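Accueil | Maison | Linge | Sécurité | Archives | Contact

Temps de lecture : 3 min

Contrôler sa buanderie d'immeuble : la liste, et ce que j'en pense

La résidence Castillo m'a demandé de relire sa fiche de contrôle avant de l'afficher. Elle vient d'un modèle que le syndic Itine distribue partout, local avec fenêtre ou sans, trois machines ou douze. J'ai fait la visite un lundi avec Nadine Qudah, qui tient les clés. Je reprends les points dans l'ordre de la fiche, avec mes remarques.

1. Arrivée d'eau : robinets accessibles et manœuvrables.
Conforme pour deux machines. Le troisième robinet est derrière le sèche-linge et il faut tirer l'appareil pour l'atteindre. La fiche de l'an dernier portait « conforme » pour les 3. Je me demande qui a tiré l'appareil.

2. Tuyaux : date de pose lisible, pas de craquelure, pas de pli.
Aucune date. On me dit que c'est récent. Récent, je veux bien, mais je coche « non vérifiable ». Un feutre indélébile suffirait.

3. Prises et fiches : pas de trace brune, pas de multiprise.
Une multiprise au sol, sous l'étendoir. À retirer. La réponse « elle ne sert que l'hiver » n'est pas une réponse.

4. Filtre à peluches nettoyé après chaque cycle.
Case que tout le monde coche et que je ne crois jamais. J'ai sorti le filtre : un feutrage gris épais comme le doigt. À refaire, puis à passer à l'aspirateur dans le logement du filtre, où il en reste toujours.

5. Gaine d'évacuation : rigide, courte, débouchant dehors.
Elle est souple et fait deux coudes. Le modèle Itine demande seulement « gaine présente ». Avec un critère pareil, un bas de laine passerait. J'ai écrit « non conforme » en toutes lettres.

6. Plan de pliage : propre, stable, sans arête vive.

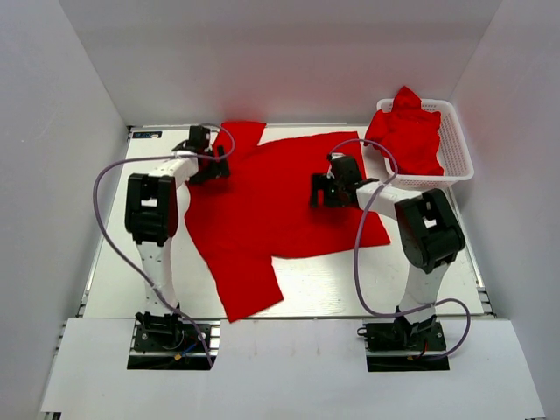

Stable, oui, j'ai appuyé aux quatre coins. La hauteur m'arrange mais elle fait râler les plus grands. La fiche ne dit rien de la charge admissible, et j'ai vu quelqu'un s'y asseoir pour attendre la fin de son programme. Ajouter une ligne.

7. Sol : sec, antidérapant, siphon dégagé.
Siphon bouché par un bouchon de lessive, un vrai, en plastique. Le revêtement Unevine est vendu comme antidérapant. Mouillé, avec mes semelles, il ne m'a pas convaincue. Je note « réserve ».

8. Produits : fermés, étiquetés, hors de portée des enfants.
L'étagère est haute, très bien. Deux bidons sans étiquette, dont un qui sent la javel. On ne transvase pas, on ne garde pas, on porte en déchetterie.

9. Corbeilles et paniers : en bon état, hors du passage, pas devant les aérations. 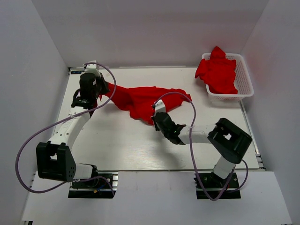
C'est le point le plus discuté de la fiche, et à mon avis le moins utile tel qu'il est rédigé. « Bon état » ne veut rien dire. J'ai proposé : pas d'anse fendue, pas de maille cassée qui accroche les doigts. Pour le passage, je garde 70 cm libres devant les machines, mesurés porte de hublot ouverte.

10. Température du local.
Le thermomètre affichait 40 °C avec les deux sèche-linge en route. Soit il est faux, soit la ventilation l'est. Je penche pour la ventilation, mais qu'on m'achète d'abord un autre thermomètre.

11. Détecteur de fumée : présent, testé.
Présent. Le bouton de test ne donne rien, la pile manque. Remplacée sur place, testé de nouveau, il sonne.

12. Affichage : consignes et numéro d'urgence lisibles.
Le numéro est celui de Jetard, l'ancien réparateur. Ça sonne dans le vide.

Bilan : la fiche précédente ne comportait aucune réserve. Je ne signe pas celle-ci avant d'avoir revu les points 3, 5 et 12.

Celeste Quezada

Commentaires

Marwan Akl
Chez nous la gaine souple est là depuis toujours et rien n'a brûlé. Vous n'exagérez pas un peu ?

Celeste Quezada
Sortez-la et regardez dedans, on en reparle.

Asnakech Abdella
Les 70 cm, c'est une norme ou c'est vous ?

Celeste Quezada
C'est moi. Avec un panier dans les bras, je ne passe pas à moins.

Kosmas Konstantinidis
Point 4 : affichez le filtre sale à côté de la consigne. Dans mon immeuble ça a tenu jusqu'en mars.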